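Wemisell Ferville – Drinks Table and Servery
Monthly inspection checklist with comments
October
Completed by: Ha-rang Na
Area: Ground floor servery, drinks table, cup shelf, bottle fridge

Ratings: OK, Fix (to be done before next inspection), Stop (do not use until fixed). Where nothing is written under an item, there was nothing to add.

1. Floor and access

1.1 Walkway from door to drinks table clear. OK
1.2 Floor dry, no sticky patches. Fix
Tacky spot between the table and the sink, the size of a dinner plate. Mopped once with plain water and it came back. Needs the degreaser and a hot rinse. The mop head is also due for replacement.
1.3 Mats flat, edges not curling. OK
1.4 Fire door closes on its own. OK
Slow for the last few centimetres but it does latch. Checked three times.

2. Table

2.1 Table stable, legs tight. OK
One leg nut was finger-loose last month. Still tight after the Kaewmanee fitter did it up.
2.2 Top clean and free of cracks or lifting. OK
The white top shows cola and tea rings quickly. Please wipe at changeover as well as at close.
2.3 Bottles kept to the back edge, cups and mugs in front of them. OK
This is working well. Tall bottles at the front were getting knocked by sleeves.
2.4 No power leads lying where drinks are poured. OK
2.5 Load on the fold-down shelf under 50 kg. OK
Sign is faded. New one requested.

3. Mugs and cups

3.1 Mugs free of chips, cracks and crazing. Fix
Two mugs on the shelf with chipped rims, both thrown out. The dark grey and red ones with white insides are easy to check for staining but chips on the outside of the rim are hard to see. Run a fingertip around the rim before putting them away.
3.2 Handles sound. OK
3.3 Mugs washed at the correct temperature. OK
Dishwasher display read 57 on the wash at 10:40 am. The rinse is hotter. Strip from the rinse is taped in the log book.
3.4 Paper cups stored in their sleeve, mouth down, off the floor. Fix
One sleeve was open on top of the fridge with the cups facing up. Top three thrown out. One carton of 100 unopened in the cupboard.
3.5 Paper cups used once only. OK
3.6 Hot drinks served in mugs or double-wall cups. OK
The white and yellow paper cups are for cold drinks. Somebody has asked whether they will do for tea. Not until we have the supplier's sheet.

4. Bottles and cartons

4.1 All bottles labelled, label readable. Fix
One clear bottle in the fridge had no label at all. Smelled like cordial. Tipped out and recycled.
4.2 Caps on when not pouring. OK
4.3 Opened date written on cartons. Fix
Four cartons in the fridge, date on one. The marker is tied to the fridge door again, please leave it there.
4.4 Imported products have an English ingredient and allergen label. Fix
Some of the cartons we buy carry Chinese labels. The English sticker was missing on two in the fridge. Allergen folder checked and the Kuko soy drink is in it under S, but the sheet is an old one. Request a current copy from the supplier.
4.5 No cleaning product kept in a drink bottle. OK
4.6 Stock number on the fridge matches the register. OK
Fridge is number 591. The sticker had been put on the side against the wall – moved to the front.

5. Pouring

5.1 Cup held or steadied while pouring. OK
5.2 Mouth of bottle kept clear of the rim of the cup. OK
5.3 Fizzy drinks poured slowly, cup filled to two centimetres from the top. OK
Most of the spills in the log for this month are from soft drink foaming over. Start with a little in the bottom, let the bubbles settle, then top up.
5.4 Cups poured over the table, never over the floor or over somebody's bag. OK

Soft drink going into a paper cup, mugs standing behind and the other bottles back along the edge of the table:
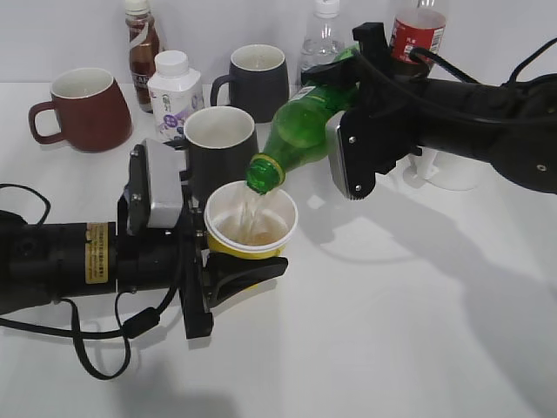 6. Cleaning and waste

6.1 Spill kit stocked. Fix
Paper towel down to half a roll. Cloths OK, gloves OK.
6.2 Blue cloths for the table, green for the sink. OK
6.3 Sanitiser bottle in date and spraying properly. OK
6.4 Recycling bin for bottles rinsed and lined. Fix
Bin was lined but there was syrup under the liner. Ants will find it as soon as it warms up.
6.5 Liquids emptied down the sink before bottles go in the bin. Fix
See above. Same cause.

7. Actions

Degrease floor between table and sink, new mop head – evening clean.
Reprint shelf load sign – Ha-rang.
English labels and current soy drink sheet – Ha-rang to email supplier.
Date every opened carton – all.
Cups back in their sleeve, mouth down – all.
Paper towel, six rolls – on the next order.
Wash out recycling bin, then weekly – evening clean.

Nothing rated Stop this month. Last month's two carry-overs (table leg, dripping sink tap) are both closed. The tap had a new washer fitted and was dry at 10:15 am and again at 3:30 pm.

Items marked Fix will be looked at first next time. If you have done one, write your initials beside it on the copy inside the cupboard door.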